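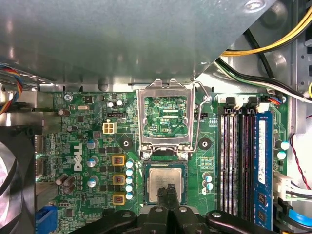

Dell board, CPU socket open.

I cancelled our Adport subscription in March. It had crept up to $26 a month, and all it did for us was hold photos that we hardly looked at. The plan is to keep everything at home on a desktop, with a second copy on a drive at my sister's place.

Getting the photos out took longer than I expected. Adport only lets you export by year, and anything without a date goes into a folder called Other. Ours had 1,910 files in it. Most were Dad's slides, which I scanned years ago on a borrowed Sugawara and never labelled properly. I ran a duplicate finder over the lot and got it down to 1,413, then did the rest by eye in the evenings with a cup of tea.

Names were the bigger job. I settled on year, place, then surname, all lower case with no spaces. Where I don't know the year I put the decade and an x. My mother can date almost anything by the colour of the car in the driveway, so I saved the worst ones for her.

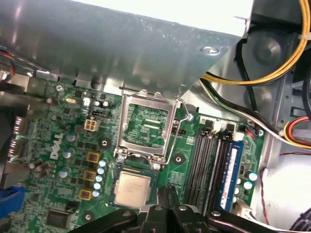

Fanni Lakatos wrote in after my last post to say I should leave the file names alone and put the names and dates in the metadata, where they won't get lost if a folder is moved. She did hers that way in Endar and would do it again.

I tried it on one holiday's worth. It works, but my sister's computer doesn't show any of it unless you open each picture separately, and she is the one who will be looking for things. So I'm sticking with file names, and I've added captions for the slides where Dad wrote something on the mount.

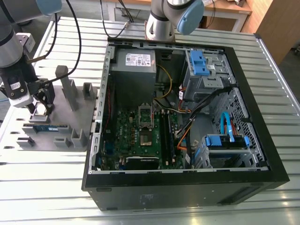
The backup is plain. Kollov copies anything new across at 2 am and emails me if it fails. Once a month I pick a few files off the second drive and open them. The first time I did that, one folder from the coast trip was missing – my fault, I'd left it on the desktop instead of in the photo directory. 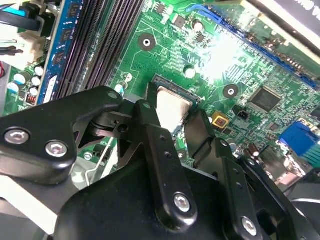 There are still 900 negatives in a shoebox in the hall cupboard. I haven't decided whether to scan those myself or pay someone. The quotes so far are more than a year of the old subscription, so they can stay in the cupboard until winter.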